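To: Zultumbridge Orchard and Garden List
Date: Jan 10, 2023
Subject: Re: keeping apples past New Year's

On the Zultumbridge list, a member wrote:
> We put up 6 boxes from the old tree in the fall and half of them
> have gone soft already. They're in the garage, next to the water
> heater. Is it the spot, or is it the apples?

Oh, I do feel for you, we lost nearly a whole crop that way our first winter on Hosell Road! I'd blame the spot before the apples. A garage is fine, but the water heater has to go (or the boxes do, I suppose that's easier). Ours sit against the north wall, up on bricks, and we're still eating them in pies and with cheese and straight out of hand.

The other thing is sorting. I go through everything every nine days or so, which my family thinks is excessive, and anything with a bruise goes straight to the kitchen. One bad apple really will take its neighbors along. Keep them away from your potatoes too, and wrap the nicest ones in newspaper if you have the patience. I have it until the third box and then I start skipping.

If you don't know what variety your tree is, save a few good ones for the Granduvo swap table at the end of January. Somebody there usually has an opinion, and often two.

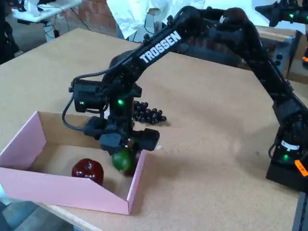

Vol. 9, No. 3

Green apples are the ones I'd hold back longest, by the way. The tart ones mellow so nicely in storage, and the sweet early kinds just turn to meal on you. Do write back and tell us how the rest of the boxes come through, and save me a pie apple or two!

Warmly,
your neighbor on Hosell Road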